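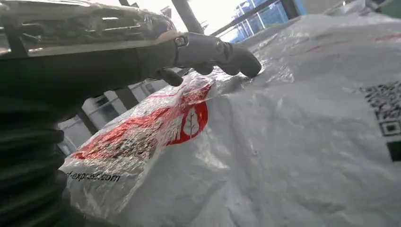
24 Aug 2026

Sack cloth seam tests, second go. The Paton thread came with a sheet saying it holds 28 kg on a single row of chain stitch. I don't believe supplier sheets and this one has done nothing to change that.

Sewed 19 strips on the old machine, same cloth as the June lot, same needle. Most let go well short of the claim. Two held to the full weight and then the cloth tore beside the seam, so those tell us about the cloth and very little about the thread. Dede Issahaku thinks my tension was too tight. Possible. She said the same in June and slackening it made no odds I could see.

Trenis thread next to it, at nearly double the price: a bit better, but the spread between strips is so wide I wouldn't put money on it. Want another set before anyone orders a case.

Also not convinced by the clamp. It bites harder on the left and the strips start going from that side every time. Put rubber behind the jaw - helped a little, then the rubber crept out.

Hang test: one seam left under load for 90 minutes, stretched and stayed stretched. The sheet says "full recovery". From what, I'd like to know.

To do: shim the clamp. Ask Paton how they folded the hem, as the sheet doesn't say. Dede to sew half the next set so it isn't all my hand. Label the offcuts this time.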